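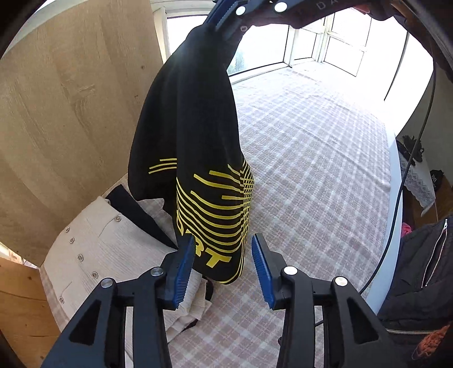

*Pince du bas, mâchoires ouvertes sous l'ourlet. Le maillot est tenu par la deuxième pince.*

**Pliage à deux pinces : combien de vêtements différents avant d'entraîner ?**

**lbarros**
Bonjour à tous. Je collecte des démos de manipulation de vêtements avec deux pinces tenues à la main, dans une chambre, sur le lit. La tâche : une pince tient le vêtement par le haut, l'autre vient chercher l'ourlet, puis on pose et on plie. J'en suis à 23 épisodes par vêtement, avec 13 vêtements. Le maillot noir et jaune est de loin celui qui me donne le plus d'épisodes à jeter. Je continue à ajouter des vêtements ou je fais plus d'épisodes sur ceux que j'ai ?
Leonor

**t_serrano**
Plus de vêtements. Chez nous la courbe s'aplatissait vite quand on répétait le même T-shirt. Par contre, change aussi de pièce. Avec un seul couvre-lit à carreaux derrière, le modèle va apprendre le couvre-lit.

**kasten_f**
Pas d'accord avec Tomás sur l'ordre. 23 épisodes pour une tâche à deux mains, c'est peu. Je stabiliserais d'abord deux ou trois vêtements, jusqu'à obtenir une politique qui attrape l'ourlet, et ensuite seulement je varierais. Sinon, quand ça rate, on ne sait pas d'où ça vient.

Autre chose : le tissu est noir et les pinces aussi. Tu as du jour en plein dans les vitres au fond. Tu as bloqué l'exposition ?

**lbarros**
Non, exposition automatique. Je n'y avais pas pensé, je filme surtout l'après-midi.

**kasten_f**
Bloque-la. Ou tire un rideau. Sur du noir à contre-jour, les plis disparaissent dès que la caméra remonte vers la fenêtre.

**Amandio_A**
Je garderais quelques sessions avec la fenêtre telle quelle, le robot n'aura pas toujours un rideau. Mais à part, avec une étiquette.

Pour les épisodes jetés : tu jettes quoi exactement ?

**lbarros**
Tout ce où l'ourlet n'est pas pris du premier coup. Environ un tiers sur ce maillot, le bas part en plis et je referme à côté.

**Amandio_A**
Alors ne les jette pas. Une reprise après un raté, c'est ce qui manque le plus dans ces jeux de données. Je ne supprime que les pertes de suivi et les câbles pris dans la pince.

**kasten_f**
Oui pour les reprises, à condition que l'épisode finisse bien. Les abandons, non.

**t_serrano**
Pareil. Et laisse les autres vêtements sur le lit, genre le gilet crème, mais déplace-les entre deux prises.

**mshaikh**
Question bête : tu synchronises les deux pinces comment ? Avec Ornis j'ai un décalage de 2 images entre la gauche et la droite -- assez pour que la fermeture tombe à côté.

**lbarros**
Un clap des deux mâchoires au début de chaque épisode, puis je recale à la main. C'est long. Je reprends mardi avec l'exposition bloquée et je garde les reprises, je posterai les taux par vêtement.

**mshaikh**
Merci. Je veux bien ton script de recalage si tu en fais un.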